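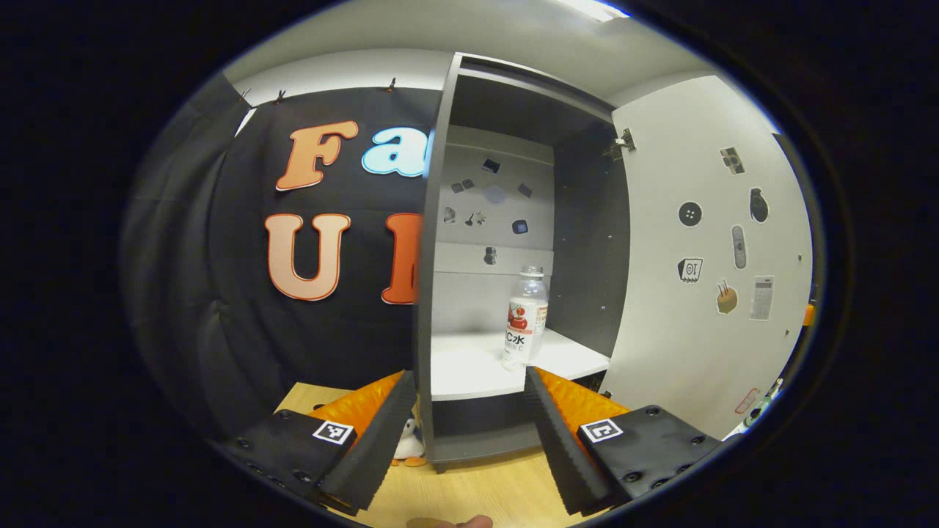 Are evening talks at a university open to people who aren't students?

Asked Jul 9, 2022 in Learning and Courses
1416 views

Hello everyone, I hope this is the right part of the site. I moved to Patis in June and I've been looking for something to get me out of the house in the evenings. The college up the hill, Sasen, has a noticeboard by its front gate, and on it there's a list of public lectures for the autumn. One is on the history of voting rights and another is on how local courts came about, and I'd dearly love to go to both.

My trouble is that I left school early and have never set foot in a university. The list says "all welcome", but then in smaller letters it says "please register with the department", and I can't tell if that means me or only the students. Do I have to pay? Do they ask questions of the audience? I'd be mortified if somebody wanted my opinion on a book I hadn't read. I'd also be coming on the 30 bus, so I might be a few minutes late, and I don't want to cause a fuss.

Sorry for going on, and thank you to anyone who reads all that!

3 answers

Best answer, chosen by the asker

Welcome to Patis! I've been going to the Sasen talks for years and I'm no more a scholar than my cat is, so please do go. "All welcome" means exactly that. The registering is only so they know which room to use — if a lot of people put their names down they move it from the small seminar room to the Vindska Hall, where the seats are much kinder on the back.

You can register by ringing the department or by calling in at the front desk, and they'll want your name and perhaps a phone number in case the talk is put off. I've never paid for one. There is sometimes a dinner afterwards for the speaker, which is ticketed and quite dear, but that's a separate thing and you can slip away before it without anyone minding.

As for questions, the speaker goes on for the best part of an hour and then people put their hands up if they want to. You won't be picked on. I sat through my first season without opening my mouth and had a lovely time. These days I do ask the odd thing, and the speakers are nearly always pleased, especially when it's a plain question (the long ones tend to come from the retired lecturers in the front row, bless them).

If you're late, use the doors at the back of the hall. The ones at the side bring you out right next to the lectern, as I found out with a wet umbrella. The last 30 can leave before the questions are done, so have a look at the timetable. The 242 runs later and stops at the lower gate.

Do try the Pavlović lecture as well if it's on your list. It's the big one of the year and there's tea beforehand.

Answer 2

Yes it's free. Just turn up.

Answer 3

I can't speak for Sasen but where I live you do need to register, and they turned 2 of us away once when the room was full, so I wouldn't just turn up. Ask if they record them too. Ours go on the website a week or so later and I often listen again while I'm doing the ironing.

Comment from the asker

Thank you all so much, I feel a good deal braver now. I'm going to ring on Monday and put my name down for both, and I'll ask about the Pavlović one while I'm at it. Back doors, no umbrella — noted!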